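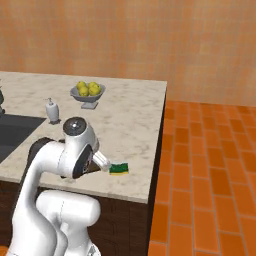

Good morning everyone, and thank you for coming out so early on a Monday. (Wait for the stragglers, there's more room along the side.)

I'm going to talk about the seating chart, and I know half of you just groaned! It's the part of a wedding that couples put off the longest, and I've come to think we planners could be a lot kinder in how we help them through it.

Start with the Stilham wedding. 234 guests, long tables, two families who had met exactly once. The couple had been shuffling sticky notes on the living room wall for weeks, and every time an aunt changed her mind the whole colour scheme fell down behind the couch. (Pause, let them laugh, they've all had that couch.)

What I do now is ask for households first and leave the names for later. 82 households is a much friendlier pile than 234 people, and you can usually settle most of it over one pot of tea.

Next bit, the chart itself. Go alphabetical by surname if you've got more than 50 guests, please, I'm begging you. At the Drallwood barn we listed everyone by table, very pretty lettering, and the lineup went out the door and halfway to the parking lot while people hunted for themselves. Place it before the bar, too. Once they've got a drink they stand in front of it and chat.

(Show the Berkosholm chart if there's time. If not, skip to kids.)

Kids: ask the parents. Some want the little ones beside them and some would dearly love a night off.

Late changes. I close the chart ten days out, and I tell couples so in the first meeting, and again in the second. Print two spare blank cards per table and keep a matching pen in your kit.

Our biggest so far was the Cárdenas reception last November, 400 guests, and I'll take questions on that one now, including the one about the twins' table.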